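About Hepburn

Hepburn repairs and re-proofs outdoor fabric goods. We take in rucksacks, kit bags, webbing, shooting jackets, bivvy covers, groundsheets and awnings, and we send them back fit for use. We have one workshop, in a former seed store behind the main street, and all the work is done there. Nothing is sent out to other firms except zip sliders for replating.

The business was started by Wilma Geddes, who had spent her working life in a tent factory and bought two of its sewing machines when it closed. She took in canvas work at first, mostly for farms and for the sailing club. Army surplus followed. A shop in the next town was selling old kit bags with broken straps at a low price and asked whether they could be made good before they went on the shelf. She did a batch of 70 and the shop asked for more.

Wilma has since retired from the bench, although she still comes in to look at anything in waxed cotton. The workshop is now run by her niece, Fiona Lennox.

What we work on

Camouflage fabric makes up a large part of what comes through the door. Customers bring it from surplus shops, cadet units, anglers, wildlife photographers and people clearing out a loft. The patterns differ a good deal, and so do the cloths they are printed on. A cotton drill jacket and a coated nylon pack cover may look alike on a hanger but need different needles, thread and heat settings.

We keep offcuts of old cloth for patching. When a garment or bag is past repair and the owner does not want it back, we ask if we may keep it. The sound parts are cut out and stored by pattern and weight. Many of our patches come from this stock, which means they have already faded and sit better beside worn cloth than new material would.

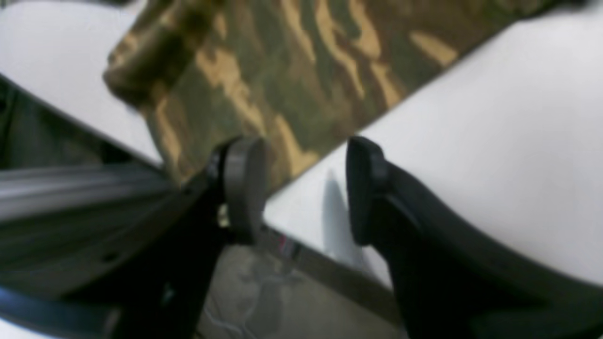

Woodland patterns

Olive green, dark brown, khaki and pale tan are the colours we are asked to match most often. The tan is the difficult one. It can run from sand to nearly orange, and the eye goes straight to a wrong tan before it notices a wrong green. Where the blotches are long and wavy and lie the same way, the patch has to be cut so that they carry on in that direction. Skye Kerr does most of our matching and will turn a patch several times before she cuts it.

Rolled and bunched sections need to be opened out before we can quote. Dirt collects inside a fold, and a hem that looks sound from the outside may have lost its stitching. We will tell you if we find more wrong than you described, and we will not go ahead until you have agreed the new price.

Other patterns and plain cloth

We also work on desert and snow patterns, plain olive, and most shades of canvas. If we have nothing close in the offcuts, we can order new cloth, with a minimum charge for one metre.

How the work is done

Each item is given a ticket when it arrives. It is brushed, checked on a white table under a daylight lamp, and marked with chalk where it needs attention. Washing comes next if the fabric will stand it. Sewing is done after that, and proofing last of all.

Most jobs take 3 weeks. Spring is slower, as everyone remembers their tent at the same time. A strap or buckle on its own can usually be done while other work is waiting, so please ask.

Who works here

Fiona Lennox runs the workshop and gives the quotes.
Skye Kerr does patching and pattern matching.
Steinar Oddsson looks after proofing and seam tape, and services the machines.
Jessie Aitken books the work in and out, and answers the telephone.

What we do not do

We do not take leather, sleeping bags or anything filled with down. We do not repair climbing harnesses or any strap that has to hold a person's weight. We cannot take anything with mould on it into the workshop, though Jessie can tell you how to clean it first.

Bringing something in

Please empty all pockets and brush off loose mud. Put a note inside with your name, your telephone number and what you would like done. Parcels are welcome if they are sent by tracked post.

The workshop closes over the holidays and opens again on 27th December for collections only. New work is booked in from the first full week after that.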